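Keeping the Gripper in Screws

Wednesdays are for the gripper at Macaraeg. The rest of the week it works its way through old desktop computers, and on Wednesday morning Karthikeyan Bhat goes over the gripper with a hex key and the expression of a man checking a child for ticks. He has run the cell since March and has opinions about thread locker, most of which he'll share. A few views from the bench, October 2026.

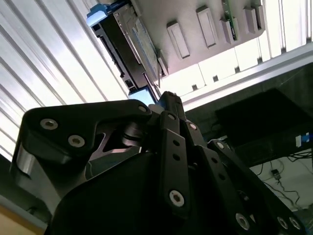

The linkage. Every silver head you see is on the Wednesday list, and so is every pin, though the pins have yet to cause any trouble and get looked at with less feeling.

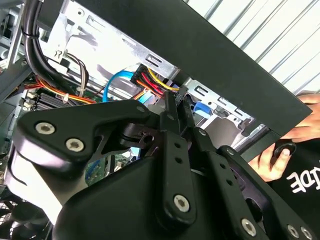
Inside a desktop case, among the cables. Yellow, red and black wires at the power connector, a blue one looping off to the left, and plenty for a fingertip to snag on if the approach is set too low.

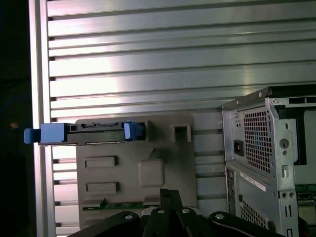

Drive tray with its blue latch, tower on the right, gripper in front of the gray plate. The slotted aluminum is handsome and throws glare back at you, so we have learned to squint. 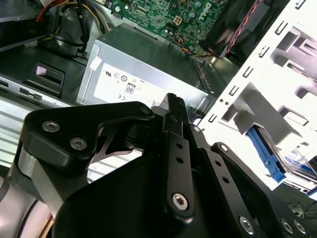
Down by the power supply, with the grooved black pad at the fingertip. Pads are the part we buy most often. I have stopped telling purchasing that this is the last box.

How often do the finger screws need to be tightened?
Once a week on our cell, with the arm parked and the power locked out. We started out doing it monthly, and by the third week the left finger had enough play in it to miss a latch and look surprised. Karthikeyan goes around the outer screws first, then the ones at the base of the fingers, and puts a dot of paint marker on any that moved. If the same screw has moved 2 weeks running, it comes out, gets cleaned and goes back with fresh thread locker. The job takes roughly 11 minutes, or twice that if someone has borrowed the hex keys — and someone has.

Pads are a separate matter. We swap both fingers together, even when one still looks fine, and then run the grip check in Clirimeo before anything else goes on the bench. Skipping the check was tried once, by me. The replacement pads sit a hair proud of the worn ones, and the grip closes early until it's been told about them.

Other odds and ends from the maintenance sheet:

Wipe the linkage with a dry cloth. Sheet-metal dust gets into the pivots, and oil turns it into paste.

Hold the fingers by the base and rock them gently side to side. Any click goes in the log, including the ones that stop when Karthikeyan walks over.

The spare finger set is in the Voltus cabinet, second drawer, under the manual for a different gripper. Please put the manual back too. It is holding the drawer liner down.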